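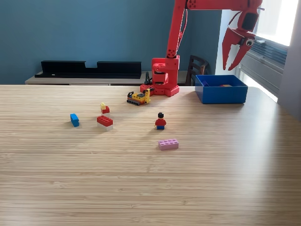 Oil or water-based finish for a light wood desktop?

Posted in Home & Garden > Furniture
Dutmont_renter

I bought a light wood desktop last June from a place in Grosside that sells seconds. The tag only said "oiled" and the store has no idea which oil. It gets used every day and I would like to redo the finish before winter, when the air in here gets very dry.

I have narrowed it down to Dollberg hard wax oil, which costs $40 for a small can, or a water-based poly from the paint store. I want to keep the color as pale as I can. I don't own a power sander and I rent, so I can't have strong fumes in the hallway. The desk is also too heavy for me to take outside alone.

Can I put the poly straight over the old oil, or does all of it have to come off first? And does hard wax oil turn light wood yellow? 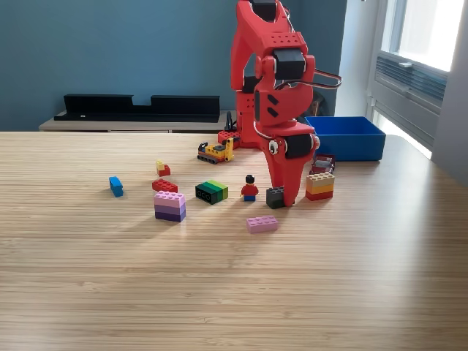

tackcloth

Don't put poly over oil unless you know the oil is fully cured. It can peel. Just use the oil, it's easier to fix later. I did my kitchen counter with mineral oil and it was fine but you have to keep redoing it.

quartersawn

The answer above is right about the peeling, but I would leave mineral oil out of it. Mineral oil never cures, and if that is what's on your desk now, hard wax oil won't hold well over it either. Find that out first. Press a folded paper towel on the surface, put a heavy book on it and leave it overnight. If the towel has a greasy mark in the morning, wipe the top down with mineral spirits, open the windows and wait a couple of days. A clean towel is a good sign but doesn't prove much, so I would still wipe it.

On color, most clear hard wax oils do warm the wood up a bit. It looks similar to the wood when it is damp.
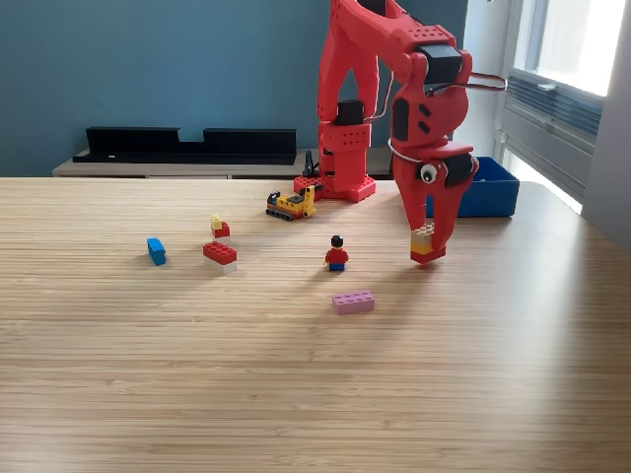

Some brands sell a version with a little white pigment in it to cancel that out, often labeled "natural" or "raw." Ask whether Dollberg makes one. Water-based poly stays the palest of all, but when it gets scratched you usually end up sanding the whole top – with oil you can rub a little into the bad spot and move on.

For hand work without a power sander, I would do it in this order:

1. Sand with the grain using 150 grit on a cork block, then 220. Don't go up to 1000, the oil needs something to soak into.

2. Vacuum, then wipe with a barely damp cloth and let it dry.

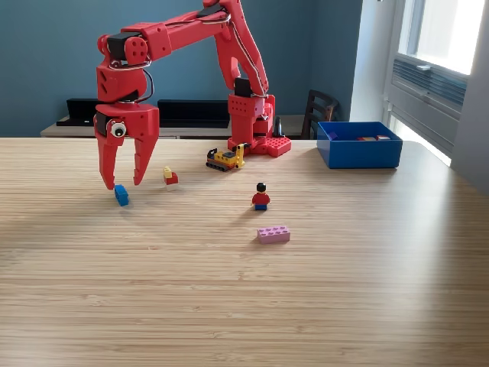 3. Rub on a very thin coat with a white pad. Buff off whatever is still sitting on top after the time given on the can.

4. Leave it at least 8 hours, or longer if the can says so, then do a second coat thinner than the first.

Lay the used rags flat outside to dry or put them in a bucket of water. Oily rags in a pile can catch fire by themselves.

Dutmont_renter

Thanks, both. I did the paper towel test on Thursday night and there was a faint mark near one corner, so I will wipe it all down before I sand. The Galbraith hardware store has a sample size of the Dollberg in natural and I am going to try that on the underside first.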